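Comparing Two Gripper Finger Sets at the Ploltard Cell

27 September 2024 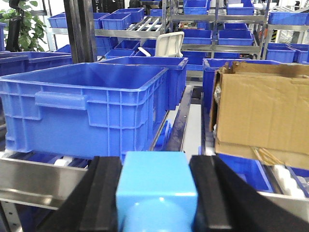

The purpose of this trial was to decide which set of fingers should remain on the wrist for the autumn work. The Tellar set has been fitted since June. The Murkonetti set is wider at the tip and was lent to me for 17 days.

Each set was given the same task: hold a small block upright between the fingers, carry it over the conveyor line, and release it into a blue crate. Closing force was left at setting 6 on the Ghorbani controller throughout. A total of 701 cycles was logged.

The Tellar fingers dropped the block seven times, in most cases during the turn toward the crate. The Murkonetti fingers held more firmly but hid more of the block from the wrist camera, and the controller asked for a second look more often than I would like — a delay that matters on a busy line.

The Tellar set will therefore stay in place for the present. A further trial with softer pads is planned, and the settings will be published when it is complete.

Recent posts
Mounting a Wrist Camera: Cable Routing
Ghorbani Controller: First Impressions
Choosing Pads for Smooth Parts

Contact | Copyright 2024 | Back to top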